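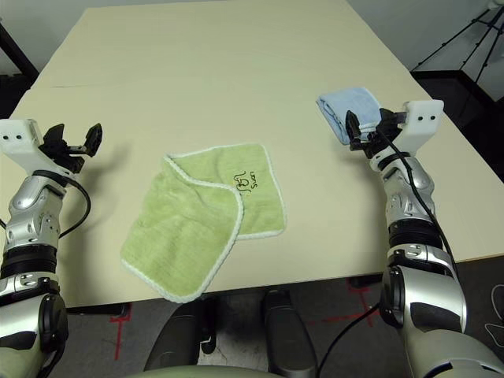

# Stakum Textile Services to Open Towel Finishing Line in Dradport

DRADPORT, February – Stakum Textile Services will begin commercial operation of a new towel washing and finishing line at its Dradport plant this month. The line replaces equipment installed when the plant was built and will process terry products for hotels, fitness centers and outpatient clinics in the Dradport and Skivton areas.

The project covers a tunnel washer, a water recovery unit, 3 gas dryers and a revised inspection area. Installation was carried out in stages so that customer deliveries could continue from the older washer-extractors. Those machines will be kept for small lots, colored goods and rewash.

## Process changes

Terry cloth is harder to process than flat linen. The loops hold water after extraction, and too much time in the dryer makes the fabric stiff and shortens its life. Under the old arrangement, dryer cycles at Dradport ran on a fixed timer set for the heaviest item in the load. Lighter towels were regularly overdried.

The new dryers read exhaust air temperature and end the cycle when the load reaches its target moisture. Loads are sorted by weight class before washing, and the class follows the load through the line. In trial runs, average drying time for hand towels fell by 8 minutes per load. Bath sheets showed a smaller change, and their settings are still being adjusted.

"Most of the gain comes from sorting," said Modupe Bashir, plant engineer at Dradport. "A sensor can't do much with a load that has bath mats and face cloths in it. We spent more time on the sorting rules than on the dryer controls."

Rinse water from the final wash compartments is filtered and returned to the prewash stage. Stakum expects this to lower fresh water use on the towel line by some 42 percent compared with the old equipment. The figure is based on trial loads and will be checked against meter readings after the first full quarter of operation.

## Inspection and trim repair

Towels with decorative borders will be handled under a separate procedure. Sewn edging shrinks at a different rate from the terry body, and repeated high-heat drying can cause the border to pucker or pull away at the corners. These items will be dried at a lower temperature and checked by hand on both sides before folding.

Pieces with open seams will go to the repair room, where edging can be restitched up to two times. After that, the piece is reported to the customer for replacement. Thin spots, pulled loops and permanent stains will be recorded under separate codes on the monthly linen report. The current report groups all three as "damaged."

## Staffing

No positions are being removed as part of the project. Operators from the old line have completed training on the tunnel washer and will rotate between loading, dryer control and inspection. Garba Ezeani, currently second shift lead, will become supervisor of the towel line. Two maintenance positions remain open, and applications are being taken at the plant office.

## Customer schedule

Accounts in Dradport will move to the new line first, followed by Skivton. Pickup and delivery times will stay the same during the change. Customers that send trimmed or colored towels are asked to bag them apart from white goods, using the green tags supplied by their route driver.

"Customers should see no gap in service," said Ibrahim Obi, director of operations. "What they will see is a different report at the end of the month, with more detail on why an item was taken out of use."

Contracts, billing weights and lost-item terms are unchanged.

## About Stakum Textile Services

Stakum Textile Services provides commercial laundry and linen rental from plants in Dradport and Nwosu. The company serves 401 customer sites in hospitality, fitness and outpatient care.

**Media contact:** Tobiloba Ibrahim, Communications, Stakum Textile Services, Dradport

**Customer questions:** Mahmoud Benjelloun, Account Services – or through the route driver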